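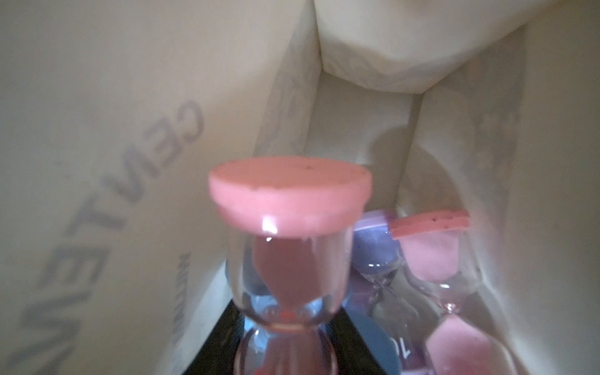
Teaching by demonstration is a way of giving a robot a task by having a person carry it out through the robot or with a matching hand tool. The recorded movements are then used to train a control program, so no one has to write out each motion as code.

There are two common forms. In hand guiding, the operator holds the arm or a handheld gripper and moves it through the task. In remote control, also called teleoperation, the operator moves a separate controller and the robot follows. Both usually record the gripper opening and the view from a camera near the wrist.

Tasks are often built around small household goods. Sand timers in a cardboard box are one such set: the caps are round and flat, the bulbs are clear glass, and a timer may lean at an angle — a harder grasp than one standing upright. Box walls also limit how the fingers can approach.

The number of demonstrations varies. The Flornitz method begins with 25 recordings of a task and goes up to 200 if the object's position changes between attempts. The Kadell method uses 42, split between 2 operators. Recordings with long pauses or dropped objects are normally removed before training, although some groups keep them to teach recovery.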